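Deux heures de train, un sandwich avalé sur le quai, et me voilà enfin à Britdale, dans les locaux de Plirnuden ! Je lis ce magazine en ligne depuis ses débuts (à l'époque c'était une simple lettre envoyée à 80 abonnés), alors quand ils ont annoncé une journée portes ouvertes en octobre, je me suis inscrite dans la minute.

C'est Mutua Wanyama, le rédacteur en chef, qui nous a fait visiter. On était 9, surtout des lecteurs, plus une étudiante en journalisme qui notait absolument tout. Il parle vite, il saute d'un sujet à l'autre, et on a fini assis par terre dans le couloir à discuter du mur payant. Moi j'étais plutôt contre, je l'avoue. Ils ont gagné presque 1000 abonnés payants la première année et ça leur a permis de garder le service enquêtes, donc bon, j'ai un peu changé d'avis.

Ensuite on a eu droit à Rikard, leur outil maison pour relire et mettre en page les articles. Plein de raccourcis clavier, une interface assez moche, mais quelle rapidité ! 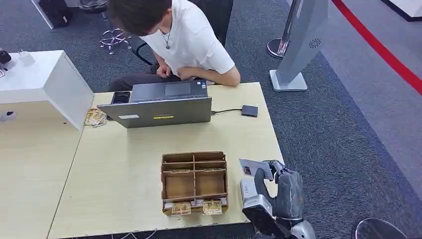
J'ai quand même demandé si les pigistes y avaient accès eux aussi. Oui, depuis peu, et apparemment ça leur évite pas mal d'allers-retours par mail la veille du bouclage. Le café était infect, par contre les gâteaux au citron, j'en ai repris deux fois. Je suis repartie avec le vieux numéro papier sur le dossier Mykhailiuk, que je cherchais depuis une éternité, et je l'ai lu d'une traite dans le train du retour.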